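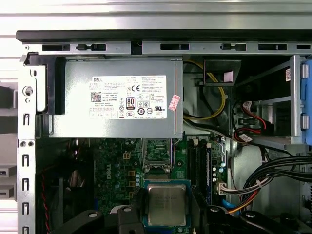
4. Nettoyage intérieur du poste de travail

Publié en septembre – Atelier Forkau, service documentation

Ce site utilise des cookies pour mesurer son audience. Accepter | Refuser | Paramétrer

Cette section concerne les postes fixes installés dans les bureaux et les ateliers de Plurnness. Les portables et les écrans sont traités dans la section 5. Prévoyez un nettoyage tous les 3 mois en atelier, deux fois par an ailleurs.

Matériel nécessaire

Une bombe d'air sec ou un souffleur Carrasco réglé sur la vitesse 2, un pinceau antistatique, un chiffon non pelucheux, un bracelet de mise à la terre. N'utilisez pas d'aspirateur domestique.

4.1 Préparation

1. Enregistrez les fichiers ouverts et arrêtez le système par le menu. La mise en veille ne suffit pas.
2. Débranchez le cordon secteur, puis tous les autres câbles. Repérez les câbles d'écran avec une étiquette si le poste en compte plusieurs.
3. Appuyez cinq secondes sur le bouton de marche pour décharger les condensateurs.
4. Posez l'unité à plat sur un plan stable et retirez le capot latéral.

ATTENTION – N'ouvrez jamais le bloc d'alimentation. Il peut conserver une tension dangereuse même débranché.

4.2 Dépoussiérage

5. Attachez le bracelet et reliez la pince à une partie métallique nue du châssis.
6. Bloquez les pales de chaque ventilateur avec un doigt avant de souffler.
7. Soufflez par impulsions courtes, bombe tenue droite, en allant du centre vers les ouvertures.
8. Passez le pinceau sur les grilles et les ailettes du radiateur, sans appuyer.

Note – Si la poussière est grasse, ce qui arrive près des machines de découpe, arrêtez-vous là et confiez le poste à l'atelier.

4.3 Remontage et contrôle

9. Vérifiez qu'aucun câble ne touche un ventilateur, puis refermez le capot.
10. Rebranchez le secteur en dernier et démarrez.
11. Ouvrez l'utilitaire Zirstead, onglet Ventilation. Au repos, la vitesse affichée doit dépasser 900 tr/min. En dessous, éteignez le poste et reprenez à l'étape 6.
12. Notez l'intervention sur la fiche collée à l'arrière de l'unité.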